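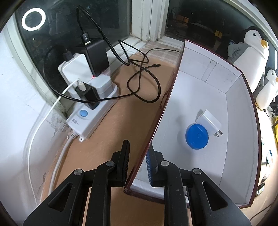 A white wall charger next to a round blue lid in a white-lined box.

Flurham is finally getting a drop-off for old chargers and small electricals

If you live in Flurham you've probably got one of those drawers. Mine is in the kitchen, second one down, and it doesn't close anymore on account of two phone chargers from phones I no longer own and a cord that fits nothing in the house. So I was pretty happy to hear on Sunday that the town is going to start taking small electricals at the Durnov Street transfer station, beginning in September. No appointment, no fee, and you don't have to buy one of the blue town bags first!

Up to now the choice has been a drive out to the county site at Pryor, which takes 25 minutes if the bridge is behaving and closes at three in the afternoon, or the trash. I'm guessing a lot of us have gone with the trash. The county doesn't want that, and the people who haul our garbage really don't want it, especially when there's a battery in there somewhere.

I went down to Durnov Street to see how it's going to work. Anselmo Iglesias runs the station, and he walked me over to the spot by the paint shed where the new cage is going. It'll have a roof and a gate, and there'll be one bin for anything with a plug and a separate one for anything with a battery in it. He was very firm on the battery bin. They had a fire in the metal pile last winter (a small one, out before the trucks got there, but the smell hung around for days) and he thinks it came from a cordless drill.

"People bring us a bag and say it's just wires," he told me. "Then you tip it out and there's a speaker in there, and a toothbrush, and half a flashlight."

Here's what they'll take, as far as I could get it down: chargers and plugs of all kinds, cables, power strips, phones, hair dryers, clippers, radios, toasters, electric toothbrushes, remote controls with the batteries taken out, and toys that light up or talk. If you can carry it under one arm it's probably fine. What they won't take is anything with a screen bigger than a laptop, anything that cools (so no mini fridges or dehumidifiers), smoke alarms, or light bulbs. Bulbs still go to the hardware store. Screens and fridges still go to Pryor, sorry.

You also can't leave the stuff in a tied bag. I asked twice about this because I figured everybody would show up with one, me included. Anselmo says bring it in whatever you like, a bag or a bucket or a shoebox, but you've got to empty it yourself into the right bin and take the container home. And please pull out the odds and ends that always end up in with the cords. He sees jar lids, pens, rubber bands, batteries rolling around on the bottom. The lids and other plastic bits can go in the regular recycling if they've got the right number on them, and the bins for those are right across the lot from the cage.

The money is coming out of the county's waste grant, and the town council signed off on it last month with hardly any discussion. The one real question came from Valeriano Pastor, who sits for the Farkness end of town. He wanted to know why folks out there should have to drive all the way across to Durnov Street when they've got a perfectly good parking lot behind the old feed store. I think he's got a point. If you're in Farkness the new cage isn't that much closer than Pryor is, and the road's worse.

He didn't get a second cage, but he did get a promise that the town will send a truck out to the feed store lot if the first few months go well. I caught up with him afterward and he said he'd be holding them to it. "I've got 196 households out here and every one of them has a dead microwave in the garage," he said. I live on the other side of town and I've got a dead microwave in the garage too, so I wasn't about to argue.

A couple of things people asked me to find out. Yes, you can take in stuff that still works, but it won't be given away or sold at the station, it all goes off to be broken down for the metal and plastic. If you've got a good toaster you'd be better off asking around, or trying the thrift store, which does take small appliances again as long as they're clean and have their cord. And yes, wipe your phone before you drop it in. The staff can't do it for you and they can't go digging for it if you change your mind an hour later.

Businesses are a different story. If you've got an office or a shop and you're clearing out a closet full of keyboards, call the station first. There's a limit on what they can accept from one place at one time and Anselmo hadn't been told what it was when I talked to him. I'll pass it along when I hear.

The cage will be open the same hours as the rest of the station, which for the moment still means no Sundays. I did ask! They'd need another person on the gate and it isn't in the budget this year. You'll need your regular resident sticker on the windshield, and if yours has faded to nothing like mine has, the town clerk's office will swap it for a new one at no charge. Bring your registration and go before noon, the line gets long after lunch.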